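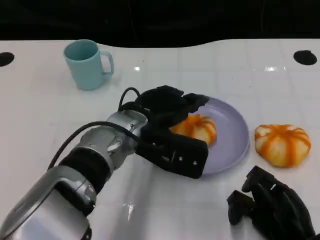
Your Ears and How to Look After Them

Have you ever put your hands over your ears when a fire truck went past? Most of us have, and it was a clever thing to do, even if you did it without thinking. Today we're going to talk about loud sounds, headphones, and the tiny parts inside your head that let you hear your favourite song (and also your mum calling you for tea, whether you want to hear that or not).

Sound is a kind of wobble that travels through the air. When somebody bangs a drum, the skin of the drum shakes, the air next to it shakes, and that shaking spreads out until it gets to you. The outside part of your ear, the bit you can wiggle if you're lucky, works like a funnel. It gathers up the wobbles and sends them down a little tunnel to your eardrum, which is thin and stretchy. Behind the eardrum are three very small bones, and they pass the wobble along to a curly part called the cochlea. Say it like this: COCK-lee-uh. It's shaped like a snail's shell and it's full of liquid.

Inside that snail shell are thousands of hair cells. They aren't like the hair on your head, and you'd need a microscope to see them. Picture long grass in a paddock on a windy day. A soft breeze bends the grass and it stands straight up again. A soft sound does much the same to your hair cells, and when they bend they send a message to your brain — and that's you, hearing something!
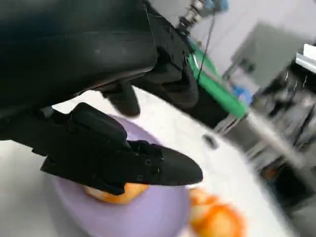
Now think about a really wild storm blowing over the same paddock. Some of the grass gets flattened, and if the storm goes on long enough, some of it stays flat. Very loud sounds can do that to hair cells. Grass grows back, but the hair cells in your ears don't, so the ones you have now need to last you until you're a very old person with grandchildren of your own.

Grown-ups measure loudness in decibels. A quiet library is 40 decibels or so on a calm afternoon, and a busy road is a good deal more. Each step up the scale is a bigger jump than it looks, which surprises a lot of people, me included, when I first learned it at school.

Headphones are lovely things, and I wouldn't want you to give them up. They do sit very close to your eardrum, though, so the sound has hardly any distance to travel. Ask a grown-up to help you set a volume limit on your tablet or music player. If the room is noisy, try moving somewhere quieter before you reach for the volume button. And take them off for a while every so often and let your ears have a rest, the way you'd rest your legs after a long run.

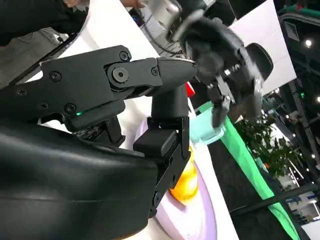 Why do my ears ring after a loud concert?

The ringing can happen when your hair cells have been worked too hard by loud sound. It often fades after some quiet time, but tell a grown-up about it, and if it hasn't gone by the next day, a doctor should have a look. Next time, take some earmuffs along and stand well back from the speakers.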